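Le réveil qui ne sonne plus

Quand je suis arrivé en France, j'avais vingt-six ans et un réveil à deux cloches que ma mère avait mis dans la valise entre deux pulls. Il faisait un bruit terrible. Mon voisin de palier frappait au mur chaque matin à six heures et quart, et c'est de cette manière que nous avons fait connaissance. Aujourd'hui je me réveille avec le téléphone, comme presque tous les gens que je connais, et mon voisin actuel, je ne sais pas son prénom.

J'ai voulu comprendre ce que nous avons perdu, ou gagné, en laissant partir cet objet de la table de nuit. Pendant le mois de mars j'ai donc rendu visite à des personnes qui vivent encore avec un réveil mécanique, et à un homme qui les répare.

L'atelier de Fadi Azar se trouve au fond d'une cour, derrière un magasin de cycles. Il n'y a pas d'enseigne, seulement une feuille collée sur la vitre avec les horaires, que d'ailleurs il ne respecte pas beaucoup. Il travaille debout, avec une loupe fixée aux lunettes. Dans ses tiroirs il garde 171 mouvements démontés, rangés par diamètre, et il a pour chacun une petite fiche au crayon.

« Les gens m'apportent une pendule de famille et ils sont un peu fiers, me dit-il. Un réveil, ils me l'apportent en s'excusant. Ils demandent si cela vaut la peine. »

La question est raisonnable. Un nettoyage complet coûte chez lui 81 euros, pour un objet qui souvent n'a presque rien coûté. Il les prévient toujours du prix avant d'ouvrir le boîtier. Certains repartent avec leur sac en plastique. D'autres laissent le réveil et reviennent deux semaines après, et ils écoutent le tic-tac dans la cour, l'oreille contre le métal, avant de payer.

Fadi Azar a une préférence pour les Tóth, des modèles lourds, avec une clé séparée pour la sonnerie. Il aime moins les Ullbridge, dont le ressort casse toujours au même endroit. Quand j'ai posé le mien devant lui, il l'a retourné, il a soufflé sur la poussière, et il a dit seulement : « Celui-ci a beaucoup voyagé. »

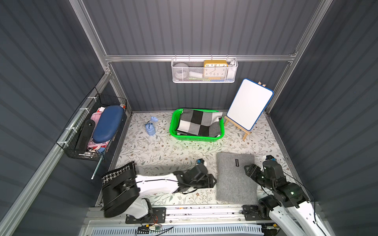
On oublie facilement combien le réveil personnel est une chose récente. Avant lui, on comptait sur les cloches, les animaux, la sirène de l'usine, ou sur une personne payée pour frapper aux fenêtres. Se lever à l'heure était une affaire du quartier entier. Avec le réveil bon marché, chacun est devenu responsable de son propre matin, et aussi coupable de son propre retard. Je trouve que cette petite machine a mis dans la chambre à coucher quelque chose de l'usine, et que nous l'avons acceptée avec une politesse étonnante.

Afonso Loureiro connaît bien ce sujet. Il a été boulanger pendant trente ans à Prania, et il se levait à deux heures. Il possédait deux réveils, un près du lit et un autre dans le couloir, posé dans une casserole pour que le bruit soit plus fort. « Ma femme, elle ne se réveillait plus. Moi, je me réveillais avant, tellement j'avais peur de la casserole. »

Il est à la retraite depuis quatre ans. Le réveil du couloir est maintenant dans la cuisine, sans casserole, et il le remonte chaque soir avant de se coucher. Je lui ai demandé à quelle heure il le règle. Il ne le règle pas. Il aime entendre la clé tourner, et si un soir il oublie, il dort mal.

Plusieurs lecteurs de cette revue m'avaient écrit des choses semblables après mon article sur les montres d'occasion. Une dame de Kadadmont m'a raconté qu'elle avait interdit les téléphones dans les chambres de ses deux filles et acheté à chacune un réveil simple, à aiguilles. La plus jeune, qui ne savait pas encore bien lire les heures, a appris en une semaine. La plus grande a protesté longtemps. Elle étudie maintenant à 475 kilomètres de la maison, et elle a emporté le réveil avec elle.

Je ne voudrais pas faire ici un éloge trop facile. Le téléphone est pratique, il sonne doucement, il sait que le dimanche est dimanche. Mais il ne donne pas seulement l'heure. À peine la main l'a touché, il y a déjà les messages, la météo, un malheur quelque part, et on n'a pas encore posé un pied par terre. Le réveil de ma mère ne savait dire qu'une chose, et après il se taisait jusqu'au lendemain.

Fadi Azar m'a rappelé un jeudi pour me dire que c'était prêt. Il avait changé un pivot et redressé une des cloches. Je l'ai installé sur une étagère, assez loin du lit, car j'avais oublié à quel point il marche fort la nuit.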